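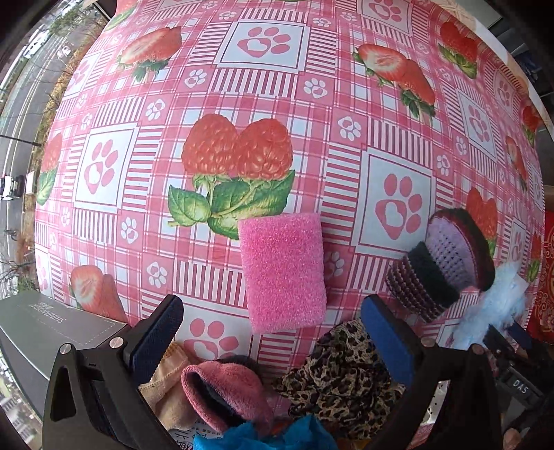
Zomwood Walks: audio scripts and route notes for a self-guided city tour

Hi! I'm Colton Carrier, and this is the folder where I keep everything for the Zomwood walks. If you came here for the walking tour and not for the files, all you need is the routes folder and a pair of shoes you trust. If you want to translate a walk, fix one of my mistakes or borrow the format for your own town, keep reading.

The whole thing started when my cousin came to visit and I dragged her up and down the old quarter for an entire afternoon, talking nonstop. She told me to write it down so other people could stop in the middle for coffee (fair!). I wrote it down, then I recorded it, then Chepkoech Mwakalinga offered to redo the recordings in a voice people would want to listen to, and she's been the narrator ever since.

What's in the folder

routes: one text file per walk, with the stops in order and the directions between them.
scripts: what Chepkoech reads aloud, split by stop. The file names match the stop names in the routes.
audio: the finished recordings.
notes: my sources, my arguments with my sources, and a lot of stuff that was too long to read out on a street corner.
old: please ignore this one. I can't bring myself to delete it.

The walks

There are three walks right now and 18 stops between them.

Harbor Stairs. The easy one to love. It starts at the ferry ticket office and climbs to the old customs house, with plenty of benches. The climb is steeper than it looks on the map, so go before lunch if it's hot out.

Navano Street. My favorite, and I'm not going to pretend to be neutral. It's mostly about the printers and bookbinders who worked there before the street was widened, and the strike that closed every shop on the block. The courtyard stop is only open when the bakery is open, and the bakery keeps its own hours.

Nkuna Market and the Tram Sheds. The longest one. You'll want a snack, and luckily you're in a market. The last stretch along the sheds is kind of dull to walk but the story is great, so I let the audio run long there.
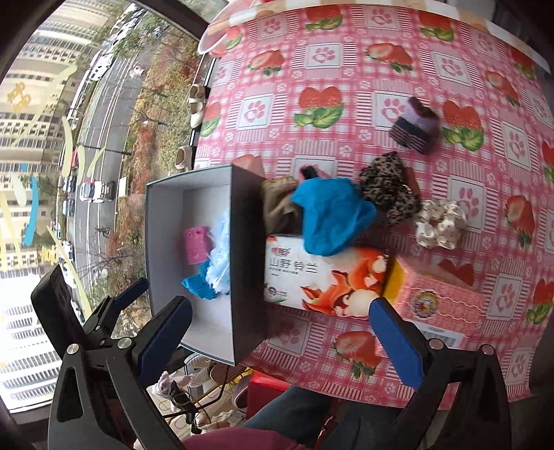 Fox tissue box, gingham tablecloth, and the street down below the window.

How to use the files

Download the audio for your walk before you leave home. The signal by the tram sheds is terrible and the recordings are big. Each file is one stop: play it when you get there, then read the directions to the next one. I left the directions out of the audio on purpose, so I can fix them whenever somebody moves a crosswalk.

I edit the sound in Lokus, and the project files are in there too if you want them. You don't need Lokus to listen, any music player will do.

Accuracy, and where I'm shaky

I'm a guy who likes old buildings and spends too long in the city archive. I'm not a historian! Dates on plaques got checked against at least 2 other sources wherever I could find them. Where I couldn't, the script says "people say" or "the story goes," and please keep that wording if you translate it. The tale about the customs inspector and the barrel of eels is definitely a "story goes."

There are 6 stops where I still want better material. They're marked with a question mark at the top of the notes file. The bookbinders' hall is the worst of them. I've found two different addresses for it and I change my mind about which one is right every time I walk past. If your family worked in that trade, I would love to hear from you, seriously.

Fixing things and adding things

Small fixes (typos, closed gates, a café that turned into a phone shop): just send them. Tell me the walk and the stop name.

Bigger changes to a script: write to me first, since Chepkoech has to record it again and she does this on her own time. She prefers short sentences and hates reading long strings of dates, and she's right about that.

Translations: yes please! Copy the scripts folder, add the language to the name, and keep the stop names the same as in the routes.

What's next

I'm hoping to have a new walk ready in April, along the canal from the lock to the old soap works. Half the script exists. The other half is a pile of photocopies with coffee on them.

Using this elsewhere

Copy it, change it, walk it with your students or your out-of-town guests. Just say where it came from, and please don't charge for Chepkoech's recordings.

Last updated Feb 16, 2016. Fixed the directions after the second set of stairs (left, then right, sorry to everyone who ended up in the parking lot).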